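Kevport Manipulation Laboratory
Research Diary
20 January 2022

The Ovex protocol was revised this morning before any trials were scheduled. Under the former wording an operator could begin a placement from whatever pose the arm had been left in, and the May review found that this inflated the spread between operators. The revised wording fixes a start pose above the work surface and requires the operator to return to it before the next placement.

Trays remain the principal targets under the tableware set. Their glossy finish is retained on purpose, as the policy under study (Dondero) takes wrist images as its only visual input and must tolerate glare.

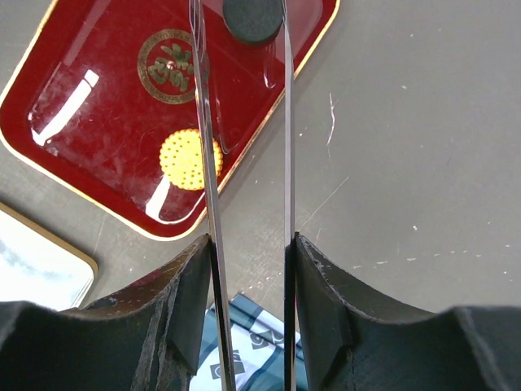 Each session consists of 18 placements, divided evenly among 3 tray layouts. A placement is scored as complete when the item rests wholly within the rim of its target and the fingers have withdrawn clear of it. Partial credit has been discontinued. It was applied unevenly last year, and the two scorers could not be brought to agree on what counted as half.

Items on the current list are to be handled as follows.

1. Flat, rigid items. Approach from directly above with the fingers open. Close at the slow setting. Sliding an item to the edge of a tray in order to pick it up is recorded as a separate strategy and must be labelled as such.

2. Small dishes. Grasp at the rim only. The contents are not to be touched by the fingers, and any contact is logged as a fault even where the dish reaches its target. Dishes with a wavy rim are to be attempted from two wrist angles.

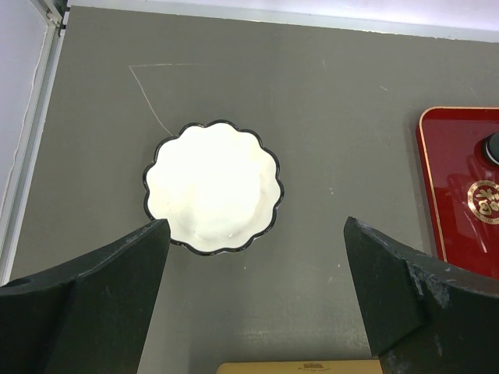 3. Items in paper liners. The item is lifted and the liner stays where it is. Should the liner come up with the item, the trial is stopped and repeated once.

Discussion then turned to the comparison itself. The proposal is to train Dondero on 50 demonstrations per layout and to test it against Stan, our older scripted baseline, under identical start poses. Stan has no means of recovering from a missed grasp, and it was asked whether the comparison is a fair one. The view taken was that recovery is the behaviour we wish to measure, and that the two should be reported with retries and without.

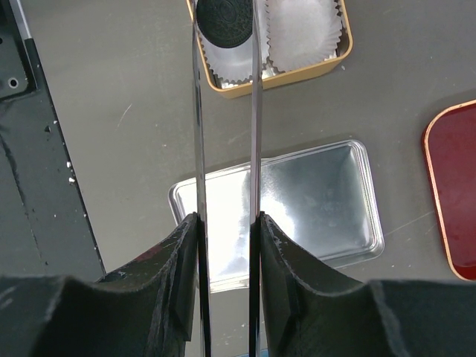 The analysis plan was amended accordingly. Retries will be capped at two per placement, and the time spent on them will be reported in its own column. Layouts are to be shuffled by the session script; operators should not choose the order themselves.

One matter is unresolved. The wrist image loses much of its detail on the metal surfaces, and we have not settled whether to lower the exposure for the whole study or to leave the setting alone and accept the loss. Changing it now would set aside the 42 demonstrations already recorded. The organisation of the remaining sessions depends on the answer, so the question goes first on the agenda for the next meeting.

Finger wear to be noted on the session sheet from now on. Spare set still on order.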